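The Gamport folding craft table

Craft tables and cutting surfaces > Folding tables
Also in this range: Gamport Junior, Gamport bench top only, spare feet

If you've rung the shop in the last year and asked me what I cut my own fabric on, you'll have had the long version of this already, so feel free to skip to the sizes. For everyone else, hello! I'm Amancay Carrasco, I run Leiva with a lot of help and a kettle, and the Gamport is the table I moan at people about until they buy one.

I spent years cutting out on the floor. I'm tall, my knees are not what they were, and every time I laid out a pair of curtains I'd end up with a crick in my neck and cat hair on the lining. Then I went through a run of wallpaper pasting tables (you know the ones, they bow in the middle and the legs fold up when you lean on them) and after the third one went over with a pot of tea on it I started looking for something better. Gamport make these in a small workshop and they'd never sold to sewing people before. They were making them for market stalls. I asked if they could do one a bit taller with a smooth pale top, and they sent me a sample in February, and I've been a pest to them ever since.

What you get

One table, folded flat, with the legs already fitted. Four screw-in feet in a little cloth bag. A spanner, which you'll lose. There's a leaflet as well but it's mostly pictures of a man with no face holding a table leg, so I've written my own instructions further down.

Sizes

Length, open: 125 cm
Width, open: 80 cm
Thickness, folded: 18 cm
Weight: 39 lb on my bathroom scales, and yes I know I've mixed my units
Top: white, smooth, with a light tan edging
Working height: adjustable, three settings

The height settings matter more than I can get across in a list. The lowest one is for sitting at with a machine. The middle is your ordinary dining table sort of height and I hardly ever use it. The top one is the one you want for cutting, because you can stand up straight and reach over without folding yourself in half. If you're under five foot two, try the middle one first and see how your shoulders feel after an hour.

Who it suits

Dressmakers, quilters, anyone doing curtains and blinds. I've sold a few to people who make cards and one to a chap who repairs kites. It's a good table for a room that has to be something else the rest of the week - mine lives behind the wardrobe in the spare room and comes out when I've got something big on.

It doesn't suit you if you want to leave an industrial machine on it. The top will take the weight but the legs have a bit of give, and a heavy machine going flat out will walk itself towards the edge. A normal domestic machine is fine. I'd also say no to upholstery, all that yanking and stapling, get yourself a proper bench.

Putting it up

Stand it on its long side with the catches facing you. Undo both catches, open it like a book, then pull the legs out until you hear the click. It's quite a loud click. If you only hear one, check the other side before you turn it over! I've done this and it was a very slow, very sad sort of collapse.

Turning it over is easier with two. I do it alone by walking it up against the wall, but take your time.

The feet screw in last. Leave them a couple of turns loose, put the table where you want it, give it a wobble and tighten whichever one is in the air.

About that white top

People ring up worried about it, so let me put your mind at rest. I chose white because pale chalk is the only thing that doesn't show on it, and I use blue. Navy and black fabric are so much easier to see against it, and you can find a dropped pin straight away. Under a daylight lamp it can glare a bit in the evening. I throw an old sheet over the end I'm not using.

Do use a mat with a rotary cutter. The top isn't made for blades and the marks won't come out. The Femum self-healing mat fits with a bit of room to spare at one end, which is handy for your scissors and your biscuits. Don't iron straight on it either, please. Use a Filtell wool pad or a couple of folded towels. A customer (lovely lady, no names) pressed a whole set of pelmets on hers and now has a faint brown iron shape to remember them by.

Cleaning is a damp cloth and a drop of washing-up liquid. Biro comes off with a dab of surgical spirit if you're quick. Permanent marker doesn't, and I've tried most things. Go easy with water along the tan edging and dry it off afterwards.
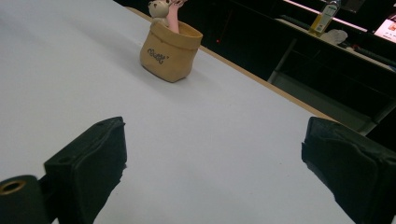 Delivery and collection

We send these out on a Wednesday, by carrier, to the mainland. It's a two-person lift up stairs and the driver will only bring it to the door, so have somebody about if you're on the second floor. If you live near enough you can collect from the shop, and you can have a go on mine first if I haven't got somebody's blinds all over it. It'll fit in a small hatchback with the back seats down. It won't fit in with the seats up, however hopeful you're feeling.

Returns

Keep the cardboard for a fortnight. If you don't get on with it, send it back clean and in its box and I'll refund the table but not the carriage. If a catch or a foot goes, email me a photo and I'll post you a new one. The catches are the bit that wears and I keep nearly 80 spares in a drawer, so you won't be waiting.

Goes well with

Femum self-healing mat, large
Filtell wool pressing pad
Leiva blue chalk, box of assorted
Clip-on lamp (back in stock soon, I'm chasing them)

Questions to the shop please, any time after ten in the morning. If I don't pick up I'm cutting out, leave a message and I'll ring you when I've got my hands free.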